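Section 3. Before you buy: planning a two-gripper station

Read this section before you sign a quote. Vendors like to price the grippers and leave the rest for later – the rest is where our budget went.

1. Write down the one task you want done first. If you can't say it in a sentence, stop and don't order anything yet.

2. Ask for a price on a pair of grippers, with cables and mounting plates listed on separate lines. The Pultach quote lumped them together, and Henk Segers needed three calls to get them split.

3. Measure the table and the floor next to it. Brochure drawings tend to show a table and no cables.

NOTE: Hand-held units still need somebody to hold them. Put operator hours in the budget. "Low labor" in a sales sheet is a claim, so ask what it was measured against. 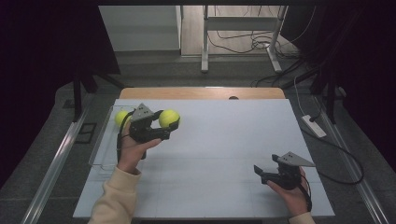
4. Run a trial with cheap objects before paying for custom parts. Tennis balls and a plastic tray will do. Doing well with a ball says very little about how a gripper will handle your own product, whatever the demo video suggests.

5. Hold back money for spares. We set aside 7 percent and Sunita Semwal still thinks it's thin.

6. Get the return terms in writing. Elitell gave us 50 days by phone, and the contract said something else.

CAUTION: Do not pay for the yearly software plan up front. Start month to month and review it in October.

CAUTION: Keep power strips and cables out of the walkway. Price floor covers now – they are never in the starter kit.

Send the finished worksheet to Kha Chu before you ask for a purchase order number.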